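Hi all, and thanks for your patience with this one! I know the February update was thin, so I'll try to make up for it.

The big news from Dremthorpe is that the seed library is open and people are using it (more than I'd dared to hope). We've handed out 2,010 packets so far, mostly beans, squash and the Zundale tomato that everybody keeps asking for. Another 638 are labeled and waiting in the drawers. The second-hand card catalog turned out to be perfect for them, once we got the mouse smell out.

Money next. We've spent $3,403 of the grant, nearly all of it on shelving, envelopes and the dehumidifier. I went over on envelopes and under on printing, so I'd like to move $300 from one line to the other if that's okay with you. Just let me know.

Returns are the weak spot. People love taking seed and forget to bring any back, and the squash that did come in had crossed with who knows what! We're running a seed-saving evening with the Rirevness garden club in the fall, and I'm rewriting the handout so it fits on one page. 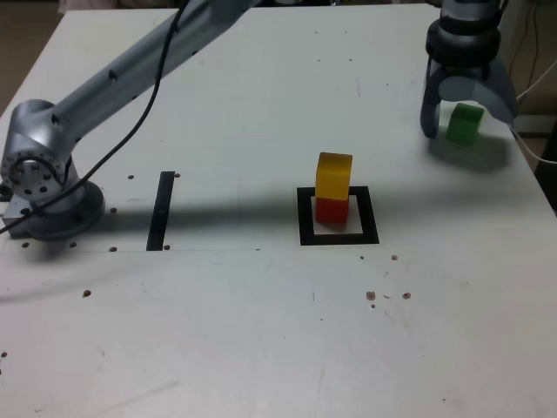

I still owe you the germination numbers for the Pramanik peppers. The first tray got too cold on the windowsill, so I've started a second one and will send both sets together.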